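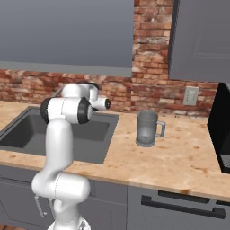 The Kumell Student Planner and Reflection Journal

Undated edition, 1136 in our catalog. Spiral bound, with a soft cover that bends without creasing. Sold singly, or in class sets of 50.

We have been making school planners at Pellana for a good long while now, and if there is one thing teachers have told us over and over (usually very kindly, sometimes with a little heat) it is that most planners get filled in beautifully for the first few weeks of September and then ride around in the bottom of a backpack until June. The Kumell began as our attempt to make one that a student might still be opening in the spring. It has changed a good deal since the first edition, mostly thanks to the people who wrote to us, and we think the one you can order today is the best of them.

How the pages are laid out

Each week takes up two facing pages. The left-hand page is the planner proper, with a generous box for every school day and a smaller one for the weekend. The boxes have no subject names printed in them, so a fifth grader with one teacher and a ninth grader with seven can both use the same book. Down the outside edge there is a narrow column for things that don't belong to any one day, like a library book that has to go back or a permission slip that needs signing.

The right-hand page is where the journal part comes in. At the top is a line for one goal, in the student's own words, and underneath are three short prompts that ask what went well, what was hard, and what the student would like to try next week. The prompts are worded a little differently as the year goes on, so the writing doesn't turn into copying out last week's answers. The rest of the page is lined and left alone. Some students draw on it, and we are perfectly happy about that!

There are 51 weekly spreads in all, enough to carry a class through the school year and on through most of the summer. Because the book is undated, you can start it in whatever week suits you, and a student who joins your class in the middle of the year doesn't have to tear out a stack of pages that have already gone by.

At the back you will find a reading log, a page for passwords and locker numbers (in pencil, please), a multiplication table, and a few sheets of graph paper. We took out the map of the state capitals in this edition to make room for more graph paper. A few of you will miss it, and we're sorry – the map is still available as a loose sheet, free with any class set, if you write "map" in the notes box when you order.

Which cover to choose

The Kumell comes in 2 covers. The plain cover is a soft gray-green with a blank panel for the student's name, and it takes marker and stickers very well. The Mac Giolla cover has a pattern of small leaves all over it and a clear pocket inside the front for a class schedule or a hall pass. The pages are exactly the same in both. You may mix covers within a class set at no extra charge, but do please tell us how many of each you would like, or we will send all plain.

Paper and binding

We moved to a heavier paper this year after hearing from several middle school teachers whose students write with felt pens. Ordinary ballpoint, pencil, and most highlighters do not show through. A very wet marker still will, so you may want to slip a piece of scrap paper behind the page. The wire is a double loop with the ends tucked in, and the book folds flat against itself, a help on those tiny desks with the attached chair.

The teacher guide

Every class set comes with one copy of the Kulier Guide, a slim booklet that walks you through the first month of using the journal pages. It has a short opening lesson on setting a goal that is small enough to reach, a page of sentence starters for students who freeze up at a blank line, and some suggestions for conferences with families. It also talks about privacy, a question we get asked a lot. Our own feeling is that students write more freely when they know ahead of time who will be reading, so the guide has a simple agreement that you and the class can fill out together. Use as much of it as you like. Plenty of teachers read the first few pages and then go their own way, and they seem to get on just fine.

If you are buying single copies, the guide can be added to your cart separately.

Ordering for a school

Schools and districts are welcome to pay by purchase order. Class sets ship in one carton and leave our warehouse within a week, except in late summer, when everyone orders at once and it can take up to two. If you need the books by the first day of school, ordering before the end of the spring term is much the safest plan. We can print your school's name on the plain cover for orders of three class sets or more, and we'll always send a proof for you to look over first.

Unused planners in their original carton can be returned, but we can't take back books with a printed school name.

Page last updated February 25, 2019.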